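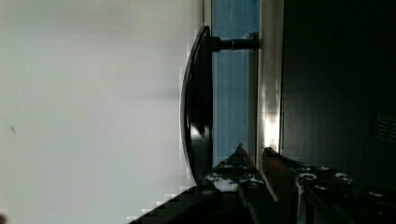 About Wokano

We sell, repair and set up work surfaces, screens, partitions and the bits that hold them together. Most of it is second-hand. We work out of a long shed on Tam Street in Silledton, and we've been doing it long enough to distrust most of what gets said about office furniture, including some of what we used to say ourselves.

If you came looking for a page about passion and wellbeing, there are plenty of other suppliers who'll write you one.

How we started

Wokano began in February, in a year when a lot of offices were closing floors and putting perfectly good desks out by the loading dock. Aurelio Urquijo had been selling new fit-outs for a larger firm and was tired of telling people that a desk would change their lives. Kamlesh Pant had been repairing the same desks three years later. They met over a warranty dispute, on opposite sides of it, and Kamlesh won.

The first stock was 28 desks from an insurance office. We thought they would be gone in a month. They took most of a year, partly through our own pricing and partly through our belief that people wanted to buy desks in matching sets. A few do. Most people want one desk that fits the wall between the door and the window, and they want to know whether it wobbles.

The name doesn't mean anything. Aurelio made it up on the phone to the registration office when the first two names were taken. We have since been asked whether it's Japanese, Polish or a kind of frying pan.

What we think about desks

A desk is a flat thing at the right height. After that it's opinion. We've read the brochures on colour and concentration and we remain unconvinced. Pale tops are popular at the moment and we sell a lot of them. They look clean in a showroom. They also show every pen mark, and anyone who tells you otherwise has never owned one with a teenager in the house. Dark tops show dust. Take your pick.

Sit-stand desks are fine if you stand at them. When we collect them from offices, a good many come in with the memory buttons never set. We'll happily sell you one, but we will ask how often you plan to use it, and if you look at the floor we'll show you the fixed ones as well, which cost a good deal less.

Curved screens come up every week. Some people love them. We find they suit one person sitting square in the middle and annoy anybody leaning in from the side to look at a spreadsheet. Try one for an afternoon before you spend the money. We keep a bench set up for that and you're welcome to bring your own work and sit there with it - an ordinary working afternoon will tell you more than five minutes of demo footage.

Screen arms and stands are where we see the most money wasted. The rating on the box tells you what the arm will hold on the day you fit it. It doesn't tell you much about a year of somebody pulling it forward by one corner. Kamlesh tests every used arm overnight with a weight on it, and the ones that droop are stripped for parts.

What we do

Supply. Used and ex-display desks, benches, screens, arms, stands, storage and partition panels. We currently have 302 lines in the stock book, which sounds like more than it is, as Lidia in the office lists each colour of partition separately. Blue is the one we always have. For a while every office in the region seemed to order blue, and now they are all handing it back.

Repair. New feet, new edging, replacement fixings, re-covered panels, resurfaced tops. We'll tell you if the repair costs more than the desk is worth. Some customers want it done regardless, and that's their business.

Setup. We deliver, put it together, level it and take the packaging away. We'll run the cables along the back of the desk and clip them, and we'll label both ends. We don't offer what the trade calls a "workspace journey". Aurelio went to a seminar on it and came back with a tote bag.

Advice. Free in the shed, charged on site. The site fee comes off the bill if you buy from us. If we look at your room and think you should just move the desk you've got, we'll say so and you'll pay the fee and nothing else. People have been cross about this. We still think it's fair.

What we don't do

We don't sell chairs. We did, badly, for two years. Bodies vary more than our storage space does, and there's a very good chair place across town whose number Lidia will give you.

We don't use the word "ergonomic" on our tags. Half the things we collect have it printed on them already, and we can't see that it has made those things any better than the rest. Our tags give height, width, depth, weight, known faults and price.

We don't put a green leaf on anything either. Buying used keeps a desk out of landfill for a while, and we like that, but we also run a diesel van and go through a lot of tape. We'd sooner you bought from us on price and condition.

The people

Aurelio does buying and quotes. He's the one to talk to if you're clearing an office and want someone to tell you what it's worth. Expect to be disappointed; everyone is.

Kamlesh runs the workshop and decides what goes on the floor. He has the final word, and there's no use ringing Aurelio to get around him.

Lidia does bookings, invoices, the stock book and this page. She has cut it twice.

Guarantee

Used items are covered for 13 weeks. If a thing fails through ordinary use, bring it back and we'll fix it, swap it or refund it. After that we repair at cost for parts and a flat bench charge. You have 30 days to return anything that doesn't fit your room, and please do measure the stairs first.

Visiting

Ring before you come, especially with a trailer. Parking is on the Tam Street side, and the door sticks, so push it hard near the bottom.

Page last updated August 27, 2023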